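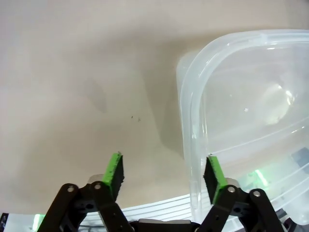 Sourdough starter smells like nail polish remover, do I start over?

Posted in: Bread and Baking
2020-12-26

mossyporch
I left for my sister's place and forgot the starter on the counter. Six days, no feeding. It now has a layer of gray liquid on top and the whole kitchen smells like a manicure. It's 100% hydration, white flour, named Ikard after a dog we used to have. Is Ikard dead? I have a loaf promised to my mother-in-law and she does not forget promises, or anything else.

crustfund
Ikard is fine. He's hungry. Pour off the liquid, keep a spoonful, feed it equal weights flour and water, and do that twice a day until it smells like yogurt again. Mine sat in the back of the fridge from November of last year until this spring and was raising bread in under a week.

tallgrass_ron
Don't pour off the liquid. Stir it in. That's where the flavor is.

crustfund
The flavor of what, Ron?

tallgrass_ron
Of bread with some character. You'd have the man eating hamburger buns.

mossyporch
Woman, but thank you both. So far I have pour it off and stir it in. Is there a third thing I can do with it?

dutchovenmitt
Both work. Pouring it off makes the starter a little thicker and a little less sour, stirring it in does the reverse. If you see pink or orange streaks or anything fuzzy, throw the whole thing out and scald the jar. Gray or brown liquid is only hooch.

Also, feed it whole rye for the first couple of rounds. It wakes up faster.

halfpintjar
I'm going to be the bad guy and say just start over. It takes two weeks and a bag of flour. People treat these things like heirlooms. I bought a packet of the Zonine dried culture for a rainy day and it made perfectly nice bread, and I felt no guilt when I let it die.

crustfund
You killed a packet starter and you're giving advice on this one?

halfpintjar
I have experience with the subject, yes.

violarusso
Viola Russo here, I post maybe twice a year. Start with how much you keep. Most people save way too much old starter and then feed it a little sprinkle of flour, so the new food is gone by lunch. When mine goes sour like that I take 6 grams of starter, 25 grams of flour and 25 grams of water. It looks like a ridiculous little smear in the bottom of the jar. Leave it somewhere warm and wait for it to double. Repeat. You don't need a bucket of the stuff until the night before you bake.

tallgrass_ron
6 grams? My scale doesn't go that low. It barely admits flour is there.

violarusso
Then get a better scale, Ron. Or use a teaspoon, I won't tell.

mossyporch
Update: went with Viola's smear, plus rye. No pink, no fuzz. First feeding did nothing at all, second one had a few bubbles, third one climbed up the jar and pushed the lid off. Smell has gone from nail salon to cider. I poured off the liquid, sorry Ron.

tallgrass_ron
I'll live.

mossyporch
Next question. The recipe I'm using (from the De Luca book, the one with the torn cover if you got it used like I did) wants a 651 gram loaf. Why 651? Who is checking?

dutchovenmitt
Probably converted from something bigger and never rounded. I make that one at whatever weight fits my pan and it comes out the same. Watch the dough and ignore the clock, he says four hours for the bulk and my kitchen in winter needs closer to seven.

halfpintjar
I ignore the book and the clock and buy a loaf at Sullero on the way home.

crustfund
Does anybody moderate this section?

mossyporch
Dough is mixed. Bulk is going in the oven with just the light on. If I forget and preheat it I'll be back for the packet recommendation.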